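Wimville workshop puts two handheld grippers through their paces

If you have walked past the old brick building in Wimville lately and wondered why the lights are on so late, the people at Drurnden have been happy to explain. The company is spending most of April deciding between two handheld grippers, the Cirham and the Swai, and it has filled the long ground-floor room with tables and checkered tablecloths so the whole business feels a little more like somebody's kitchen.

Each gripper gets the same list of 40 everyday jobs, from lifting a cup to folding a napkin, and everyone on the crew takes a turn with both. The Cirham is the lighter one and kinder on the wrist, which matters a good deal by four in the afternoon. The Swai has the softer fingertips, and its fans (there are quite a few) say it handles thin plastic trays much more gracefully. 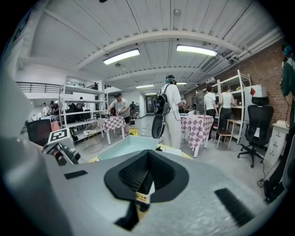 Gripper trials at the Drurnden workshop in Wimville, with checkered tables set up on both sides of the room.

Opinions were still cheerfully divided when we stopped by. Over 7 hours of recordings had already been set aside for a second look, mostly to see how well the cameras keep track of the fingers when a hand turns quickly, and there was a lively talk going on about whether the Cirham's trigger is too stiff for smaller hands.

Drurnden hopes to settle on one model before the month is out. Neighbors who would like to try both grippers for themselves are welcome at the open house on Sunday afternoon, starting at 2, and the coffee will be on.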